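How to Fold a Satin Robe So It Stays Folded

Satin is a fabric designed by someone who disliked shelves. You fold it, you turn to pick up the next thing, and it slides off the table in one piece like a tired otter. I spent most of July fighting with a red one before I settled on the method that follows.

Start with a clear pile. Smaller cloths and anything wrinkled can wait in the laundry basket at the back corner of the table. Mine had a tan thing and a light blue thing in it, and both of them waited very patiently. Stuffed animals get handled first, especially the kind that wear hats. A teddy bear can be parked on a piece of red cloth while you work out what else is in the heap, but he shouldn't be folded into anything. I have done this. You find him in October.
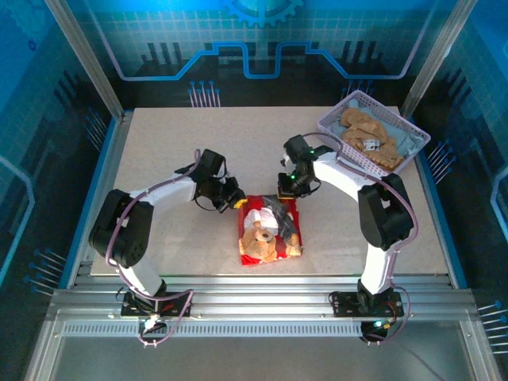

Now the robe. Shake it once, hard, then lay it down with the back against the table. Don't iron it yet. If you must, use the lowest setting and a press cloth, and stay well away from 212 degrees, whatever your uncle says about steam.

1. Spread it as wide as the table allows. Let the lower part come toward you.

2. Smooth one corner completely flat with the side of your hand. You want one honest corner to measure everything else against.

3. Work across from that corner, pushing the air out ahead of you. Satin keeps air the way a tent does.

4. Pin down the far corner while you deal with the near one. A mug works. So does a second person, if you have one who takes direction.

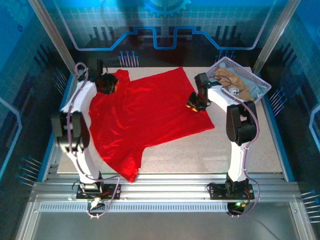
5. Bring each sleeve straight across the body. Stop at the middle seam.

6. Fold the sides in by a third, then lay a sheet of tissue down the center. My neighbor Helge Öberg swears by tissue and buys it in packs of 200.

7. Fold from the bottom up in thirds. Go slowly on the last one.

Let it sit for 10 minutes under a big flat book before you move it. Then carry it to the drawer on both palms, like a cake, and put something cotton on top.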